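Skeltach notebook, box task
June 2021

Good session today! Best one since we moved the box task over to the two-arm station, and I want to get it all down while it's fresh.

Where we stand: 196 new episodes kept, which brings the total to 2103. I'd hoped to pass 2000 by the end of the month, so we're ahead, and the later ones are a lot cleaner than what we were recording in January. Back then half of my demos had a long dithering pause before the first contact, and the policy learned the pause beautifully. It would hover over the lid like it was waiting for permission.

What changed: I stopped trying to be careful. I do one slow practice run to warm up my hands, then go at a normal pace and only throw out an episode if I really fumble it. Small corrections stay in. If the left fingers miss the flap and I come back for it, that's good data, and I wish I'd believed that sooner. The Galli checkpoint (trained on the corrections-in set) goes back for a second try when it misses. The Lider one, same size and same number of steps, just closes on air and carries on as if it had the flap. I ran them back to back before lunch and was grinning the whole time.

Start state for this batch is the open box, empty, lid up and folded back, side flaps angled out. The green cloth is clipped along the back edge of the table. Please leave the clips on, the cloth creeps otherwise and the box creeps with it.
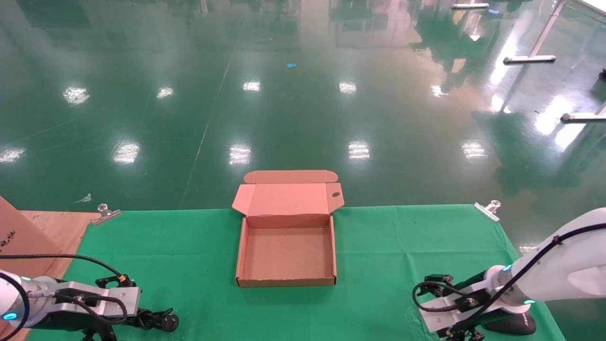
I've been varying the box a little more between episodes: a few degrees of turn either way, a bit closer to one arm or the other. Early on I was putting it back in the same spot every time without noticing, and it showed as soon as we nudged it during a rollout. Flaps too. Don't press them to the same angle each reset, let them sit however they land.

Still bad: the tuck at the end. Both arms have to arrive close together, and my timing is all over the place from one episode to the next. Sometimes left leads, sometimes right. I think the model is averaging the two and getting stuck in between. Going to try 2 sets, one left-first and one right-first, labeled, and see whether it picks a side.

Also, Estunov logger dropped the right wrist stream once, mid-episode. Restarted it and it was fine. I deleted that episode, so there's a gap in the numbering, don't go looking for it.

Next: left-first set in the morning, then retrain overnight from the Galli checkpoint. Need more boxes from the same stack, the lid crease on the current one is getting soft and it folds way too easily now.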